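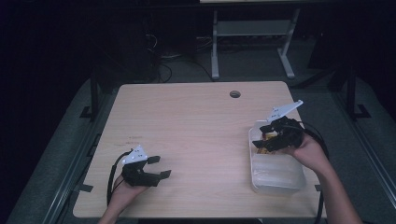 **Assisted packing** is the name we use at Skarnach for the stage between doing a job entirely by hand and handing it over to a machine, and I've worked in it long enough to be trusted with this entry. A person does the task with a pair of hand-held grippers, one per hand, and the recordings are used to teach the arms on the line. Most of it is small stuff, like dipping the right-hand gripper into a plastic food container while the left one waits low on the table with its jaws open. You get used to the cables (mostly!).

## Background

The method came to us from the Rivas plant, along with a scheduling program called Lullunow that I still can't say with a straight face. Before that, 46 of us packed by hand in two shifts. The first arms went live in March 2018 and handled only the lunch boxes – everything soft or slippery stayed with us.

## Effects on the work

Nobody on my shift was let go, but the jobs moved around a lot. Olaia Pacheco went from packing to checking recordings, and she throws out plenty of mine. A full session is 200 tries at the same task, with a break at the halfway point. My wrists feel better than they did on the line, though my shoulders complain more, and I do miss the talking. You can't really chat while you're recording!

Pay was the sore spot. Recording was first graded below packing, and it took until the next February to get them level.

## See also

- Tandgate (the sorting line)
- Shift rotation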